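Workshop notebook – clearing the Flaltus phones
May 24, 2020

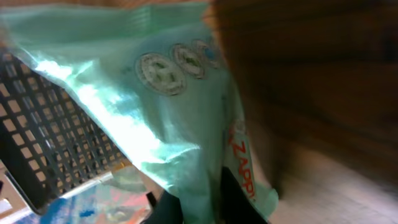
Green bag with three round emblems on it, close up.

Carried on with the two old phones today. Both have been complaining about low storage for weeks and one of them will no longer take updates. The plan was to copy everything worth keeping to the desktop, check the copy, then clear the phones and set them up again for the counter.

Phone A is the Flaltus with the cracked corner. Phone B is the newer Flaltus, same charger. The desktop is the old one under the window, running the Fumitz transfer program, because the newer desktop still has no working card reader and I wanted everything in one place.

Phone A first. Plugged in at the back of the desktop. Charged, but did not show up as a drive. Changed the USB setting on the phone from charging only to file transfer, still nothing. Swapped the cable for the short black one and it came up straight away. The long white cable only charges. I have put tape on it so it stops getting picked up for this.

Fumitz read the phone and listed 3,658 photos and 1,746 other files, mostly voice notes and PDFs from messages. Started the whole lot as a single job. It ran for a while and then stopped with "device not responding". The phone screen had locked. Turned off the screen lock, started again, and it stopped in the same way further on. The third time I split it up by folder and kept each batch to 2,000 files. All batches finished.

Points on Fumitz for next time:

Set the screen to stay on while charging. It is under developer options on these phones and has to be switched on again after a restart.

Do not tick "skip duplicates" on the first pass. It goes by file name only, and the messaging app reuses names. I lost sight of a handful of voice notes this way and had to run that folder again with the box off.

The progress bar counts files and takes no notice of size. It sat near the end for ages on the video folder. Leave it alone.

Dates. Photos copied with the right date. Videos came over with today's date as the modified date, though the proper one is still inside the file. Jallon reads the inside date and sorts them correctly, so I have not tried to fix it.

Checking the copy. Opened the folder in Jallon and compared totals with the phone. Photos matched. Other files came out 2 short. Those were a part-finished download and an empty file with no extension, neither of any use. Opened a spread of photos from the start, middle and end of the set and they were all fine. Played three videos to the end. One is silent, but it is silent on the phone as well.

Second copy made to the Říha external drive. It would not mount at first. The drive name has the accent in it and the desktop showed a row of question marks, then refused to open it from the program. Renamed the drive to plain Riha on the other machine and it worked. The label on the case can stay as it is.

Phone B was quicker. Short black cable, file transfer on, screen set to stay on, batches by folder from the start. No stops. Most of the space turned out to be taken by the map app, which had kept offline areas for places we have not been near in years. Removed those before copying anything. The camera folder was small. The messaging app was keeping its own second copy of every picture sent, so I turned off the setting that saves to the gallery.

Phone B does not need a reset now. It has enough room to update and I have left the update running on charge.

Phone A I have not wiped yet. The contacts are only partly backed up. Some are saved to the phone and some to the SIM, and the export only picked up the phone ones. Moved the SIM ones across by hand and exported again, but the file has several people in it twice. Needs tidying before it is imported anywhere – the merge tool on the phone wanted to join entries with the same surname, so I cancelled it.

Still to do:

Tidy the contacts file and import it to phone B as a test.
Check the login for the booking app before the reset, as the code goes to phone A's number.
Reset phone A, update it, put back only what the counter needs.
Buy another short cable. We are down to one that carries data.
Look at both phones again in June and see how much space has gone.

Copies are in the folder "phones old" on the desktop, and under the same name on the Říha drive. Please do not rename either folder until phone A is finished, as Jallon has its index pointed at the desktop one and rebuilding it takes most of an afternoon.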